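How Does a Pattern Get onto Fabric?

Have a look at what you're wearing. Are there stripes on it? Dinosaurs? Tiny lemons? Somebody had to put them there, and the ways people have found to do it are brilliant. Some are very old, some need a computer, and one needs only a potato (we'll get to the potato!).

Woven or printed?

There are two main ways to give cloth a pattern. The first is to weave it in. Cloth is made of threads that go over and under each other, and if some of the threads are red and some are blue, you can make stripes and checks while the cloth is being made. Turn a woven tea towel over and you'll usually find the checks on the back too.

The second way is to make plain cloth first and print on it afterwards. Turn a printed T-shirt inside out and the picture is often pale, or not there at all. Go and try it with three things from your drawer. It's surprisingly hard to stop at three.

Starting with plain cloth

Printers love white cloth, because colours look brightest on it. Cotton doesn't come off the plant perfectly white, though. It's a creamy colour, with little specks in it, and it has natural wax on it as well, which would keep the dye out. So the cloth is washed, bleached and rinsed before any printing starts. Then it has to be made flat. A crease is a real nuisance to a printer: the colour can't get down inside the fold, so when you pull the cloth straight there's a white line running right through your dinosaur.

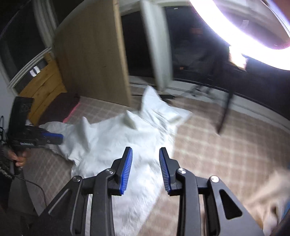
Printing with blocks

Block printing is one of the oldest ways of all. The printer carves a shape into a piece of wood, dabs colour on it and presses it down hard on the cloth. Thump! Then along a bit, and thump again. Each colour needs its own block, so a flower with a pink petal, a green leaf and a yellow middle needs three blocks, and they all have to land in exactly the right spot.

At the Duvham Cloth Museum there's a bedspread that took 4000 thumps to print. If you get up close you can find places where the leaf has missed the stalk by a whisker. I think those are the best bits.

Printing with screens

A screen is a fine mesh stretched tight over a frame. Parts of the mesh are blocked up, and parts are left open. You lay it on the cloth, pour thick colour along one end and drag it across with a rubber blade called a squeegee (great word). The colour goes through the open parts and nowhere else.

Screens are much faster than blocks. The Skisberg print works can do nearly 1000 metres of curtain fabric in a morning, using big round screens that roll along like rolling pins. Their fanciest curtain has 11 colours in it, and that means 11 screens, one after another.

Printing with computers

The newest printers squirt tiny drops of ink straight onto the cloth, a bit like a giant version of the printer you might have at home or school. There are no blocks to carve and no screens to make, so you can print a single cushion cover with your own drawing on it. Next week you can do a different one!

Making it stay

Colour that washes out is no use to anyone. Many printed cloths are heated or steamed so that the colour grips the threads, and then they're rinsed to get rid of any colour that hasn't stuck. After that they're dried and cut out, ready to be sewn into something good.

Have a go: potato printing

1. Ask a grown-up to cut a big potato in half.
2. Draw a simple shape on the flat side. Stars are tricky, so try a triangle first.
3. Get your grown-up to cut away the potato around the shape, then pat it dry with kitchen paper.
4. Spread an old cotton pillowcase out flat, with newspaper inside it.
5. Brush on fabric paint, press down, count to five and lift.
6. Leave it to dry overnight, then follow the instructions on the paint pot to fix the colour.

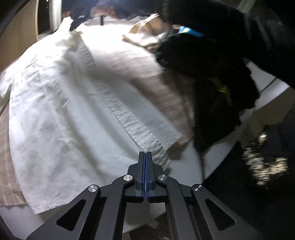 Your comments

Plellex: We did this with our class and a carrot works too!! It makes really good spots. My carrot went a bit soft after lots of goes so I cut the end off and carried on. Can you do it on a black T-shirt?

Reply from the page team: Spots from a carrot, we love it! You can print on black, but ordinary fabric paint will hardly show up. Look for a pot that says "opaque" on the label and test it on an old sock first.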